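How I make torn paper collage cards (with a glue stick and not much else)

I make a lot of cards. Birthdays, new babies, leaving dos, thank yous for people who fed the cat. A few years ago I worked out what I was spending in the shop at the end of our road and felt a bit ill, so I started making my own, and after a few false starts with stamps and embossing powder and all the rest of it I settled on torn paper. It's cheap, it's forgiving, and you can do it at the table while something's in the oven.

Several of you asked after my March post how I get the layered look on the hill cards (the ones with the strips of blue and green going off into the distance), so I've finally written the whole thing down. It's long. Put the kettle on.

What you need

A folded card blank. I buy mine in packs of 48 from Lostholm, the little paper shop in Zolerbridge, but any stiff card folded in half will do.

Plain white paper for the base square. Ordinary printer paper is fine.

Scraps for the layers. Old envelopes with patterned insides, sugar paper, wrapping paper, the nice bits of a magazine. Tissue is lovely but wait until you've made a couple, it wrinkles if you so much as look at it.

A glue stick. Not the runny stuff in a bottle, not spray.

A ruler, a pencil and a damp cloth.

And that's it really! You don't need scissors, although I do keep a pair by me for trimming right at the end.

Step 1: Tear the base square

Every one of my cards starts with a little square of white paper that everything else gets stuck to. You build the picture on that and then put the finished square on the card. I used to glue straight onto the card blank, and every time I went wrong I'd wasted a blank. Now if it goes wrong I've wasted a scrap of printer paper and I can live with that.

To tear a square, fold the paper where you want the edge, run your thumbnail along the fold, open it, fold it back the other way and do the same again. Then lay it flat with one hand pressing down right beside the fold and pull the other side gently towards you. Go slowly. If you rip it in one go like a plaster it'll wander off the line, and you'll end up with something shaped like Wales.

It doesn't have to be perfect. A wobbly edge is what gives these cards their look, and if I want dead straight sides I'll go and find a guillotine. Aim for a square that leaves a decent border of card showing all the way round.

If you want softer edges still, paint a line of water along the fold with a small brush and leave it a moment before you pull. The paper comes apart all fluffy. Let it dry before you go near it with glue.

Step 2: Flatten it

Folding leaves the paper springy, and a springy square lifts at the corners as soon as you've stuck it. Put it down on the table and smooth it out from the middle with your fingers, then turn it over and do the other side. Two or three passes will do it. If it's still curling, pop it inside a heavy book while you choose your colours.

Have a look at your table first as well. Mine has had years of crafting done on it and I've learned the hard way that a blob of old glue on the surface will find its way onto the front of a card, usually the one that's for somebody's mother-in-law.

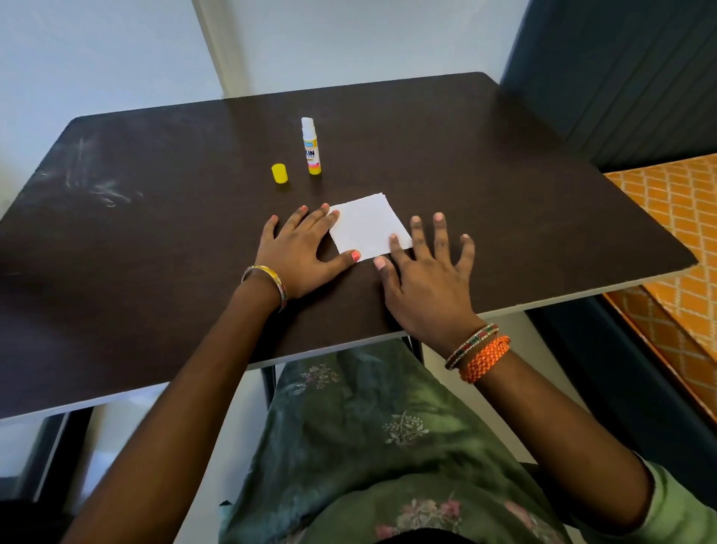

Step 3: Tear your strips

Pick three or four colours that get on with each other. For hills I go from pale at the top to dark at the bottom, so perhaps a washed-out blue, then a grey-green, then a proper green, then something nearly black for the front. Lay them next to each other before you tear anything and squint. If one of them jumps out at you, swap it.

Now tear a strip from each, a little wider than your base square so that there's some overhang either side. Don't fold this time, just tear freehand and let the top edge rise and dip. The direction makes a difference, and this took me ages to work out. Most printed and coloured papers have a white core. If you tear the piece in your right hand towards you, that piece keeps a white rim along the edge. Tear it away from you and the rim stays on the other bit. White rims look like snow or mist on hills and like foam on waves, so I use them on purpose, but on a flower petal they can look messy.

(This only works on paper that's coloured on the surface. Sugar paper is the same colour all the way through, so you won't get a rim whichever way you go.)

Step 4: Dry run

Lay all the strips on the base square without any glue, starting with the one furthest away. Shuffle them up and down. Leave more sky than you think you need, as the strips always creep upwards once you start sticking.

Then walk off for a minute. I make a cup of tea. When I come back I can nearly always see one strip too many and take it out.

When you're happy, take a quick photo on your phone so you can remember the order, or just slide the pieces off to the side in a row.

Step 5: Stick from the back forwards

Turn your first strip face down on a bit of scrap paper (an old takeaway menu is perfect) and run the glue stick from the middle out to the edges, going right off onto the scrap. Hold the strip still with your other hand while you do it. If you go from the edge inwards the glue catches the torn bit and rucks it up, and then you'll be picking fluff off the stick for the rest of the afternoon.

Only wind the glue up a few millimetres. I know it's tempting to have a nice big length of it, but it snaps, and it never goes back in properly. Use a thin coat, too. You want it covered, with no lumps.

Lay the strip down on the base square, press in the middle and smooth outwards. Put a clean piece of paper over the top and rub that with the side of your hand if you're worried about smears. Then do the next strip, overlapping the last one, and so on down to the front.

Leave the top edge of each strip unglued if you like a bit of shadow - just a whisker, so it stands up from the layer behind. It makes a surprising difference when the card's on a shelf.

Put the cap back on the glue between strips if you're a slow worker like me. A dried-out stick drags, and dragging tears the thin paper.

Step 6: Trim the sides

Turn the whole thing over and you'll see the overhang sticking out beyond your white square. You can fold each bit round to the back and glue it, or trim it with scissors, or tear it off against the ruler. I fold when the paper's thin and tear when it's thick.

Step 7: Mount it

Make two tiny pencil dots on the card blank where the top corners should go. Glue the back of the square, especially the corners, line it up with your dots and press from the middle outwards. Rub out the dots afterwards if they show.

Then put the card under something heavy and leave it overnight. I use a cookery book of 800 pages that has never been much use for anything else.

If it goes wrong

Wrinkles mean too much glue, or paper that's too thin for it. Peel it back straight away if you can and lay it again.

Corners lifting? Dab a bit of glue on a cocktail stick, poke it underneath and press for a count of ten.

Grubby fingerprints on the white can often be lifted with a clean rubber once everything's dry. If they won't shift, stick a torn moon over them.

Libor Bednárik asked in the comments last time whether you can post these without an extra envelope of padding. I always have done, in just the ordinary envelope the blank came with, and so far I've had no complaints. If you've got stand-up edges or anything with tissue on it I'd slip a sheet of thin paper in over the front.

Next time I'll do the tissue poppies, which are fiddlier but very pretty, and I'll need to find some more red first.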